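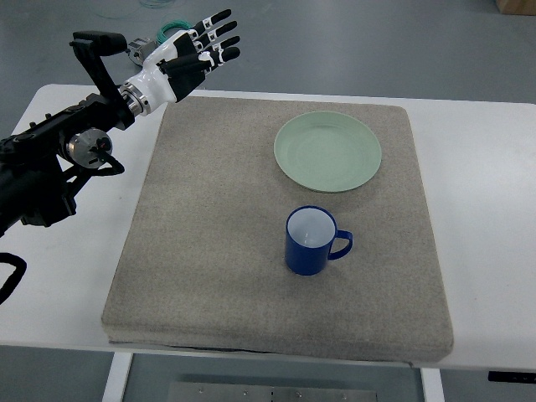 FOR IMMEDIATE RELEASE

Partington Opens Third Community Dining Room, Furnished With Skellau Table Settings

RAMGATE, November. Partington, the nonprofit operator of shared dining rooms for older residents, today announced the opening of its new dining room at Jonosgate, in the former branch library on the east side of Ramgate. The room seats 70 people and will serve breakfast and a midday meal. It is the organization's third site, after those at Mill Street and Harbor Row.

The Jonosgate room is the first to be furnished throughout with Skellau, a table setting chosen by Partington following a trial with diners at its two existing sites. Each place is laid on a thick padded mat in a speckled gray-beige, with a pale green plate and a dark blue mug that is white on the inside. The tables are white and the floor is gray.

"Our diners spend a good part of their morning at these tables, and they had firm views on what should be on them," said Darcy Lockyer, director of Partington. "They asked for a plate with a rim, a mug with a handle they could get hold of, and colors they could tell apart from the table. We took those requests to our suppliers and we are pleased with the result."

The trial began in the spring and lasted 5 months. Diners at Mill Street used the setting at breakfast only, while those at Harbor Row used it at both meals. Comment cards were collected at the door, and staff kept a written record of spills, breakages and requests for replacement items. Several changes were made as a result. An earlier plate in plain white was withdrawn after diners reported that it was hard to see against the tabletop. A thinner mat was also withdrawn, as its corners curled after repeated washing.

The mat is square with slightly rounded corners, and is large enough to hold the plate and mug together with space remaining for cutlery and a napkin. At Jonosgate the mug will be placed on the right with its handle turned outward. Diners who prefer the left may ask for their place to be laid the other way, and a note will be kept so that the request does not have to be repeated.

Lakshmi Suvarna, head of dining services, led the selection and will oversee the new room.

"We wanted a table that looks like a table at home," said Suvarna. "Many of the people who eat with us live alone. A proper plate and a proper mug matter to them, and they matter to the staff who set the room each morning. We have kept the settings the same at every seat so that a diner can sit anywhere and find things where they expect them."

Work on the building was completed over the summer. The former reading room has been repainted, and the old issue desk has been removed to make way for a serving counter. A separate side room, entered from the main hall, will be available for birthdays and small family gatherings outside meal hours.

Partington has ordered 3000 pieces across the Skellau range, to be shared among the three dining rooms. Existing tableware at Mill Street and Harbor Row will be replaced in stages, beginning with breakfast service. Items in good condition will be offered first to local church halls and after that to the public at a sale at Mill Street. Details of the sale will be published separately.

Meals at Jonosgate are open to Ramgate residents aged 60 and over and to their caregivers. Breakfast begins at 8 a.m. and the midday meal at noon. Places may be reserved by telephone or in person at any Partington site. Walk-in diners will be seated as space allows. Step-free access is from the parking lot at the rear of the building.

About Partington

Partington is a nonprofit organization providing shared meals and company for older people in Ramgate. It operates dining rooms at Mill Street, Harbor Row and Jonosgate.

Media Contact

Press Office, Partington
Jonosgate, Ramgate
Interview requests for Darcy Lockyer and Lakshmi Suvarna should be directed to the Press Office.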